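Glassware corner, December

Welcome to the small gallery of our teaching room at Prelovard. We keep the page for the evening group, so that everybody can see how the table is arranged before they come. We have room for five persons each evening, and registration is with Halima Lawal. Please bring your own notebook and tie back long hair.

The round-bottomed flask sits in its cork ring, with the funnel already in the neck. A little pinkish liquid is at the bottom.

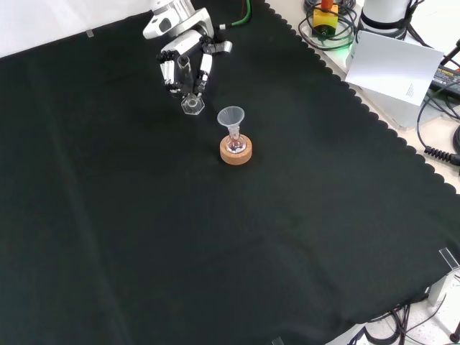 Ayodele Ekwueme wrote to us that a cork ring should always be a little smaller than the flask, and that she keeps three sizes in her drawer at home.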